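Washing up by hand, again

When I moved to Jaltberg in May, the flat had no dishwasher and no place for one. I was a little sad for the first week. Now I have opinions about washing up, and my sister says I must write them here and not in her messages. 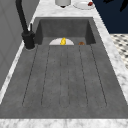

What my grandmother did

She washed glasses first, then cutlery, then plates, and pans at the very end. As a child I thought this was only her habit. Later I understood that the water stays clean much longer in this order. She also never let anybody talk to her while she did the glasses. With the pans you could talk as much as you wanted.

Water and soap

I use less soap than before. My neighbour Nelli Kokkonen gave me this advice, and she has washed by hand for 35 years, so I listened. One small spoon in warm water is enough for the dishes of two people. For a pan with burnt rice I put water and a bit of baking soda and leave it until after dinner.

A grey sink with a ribbed drainboard is kind to the eyes, but hard water leaves white marks on dark colours. I wipe mine with vinegar, then rinse well.

The time it takes

I start at 8 in the evening and I listen to the radio. Often I am still in the kitchen when the programme ends at 9, but then I am only drying and thinking. Some of my better ideas for this blog came with a towel in my hand. The next post will be about the balcony, where two of my tomato plants are not doing so well.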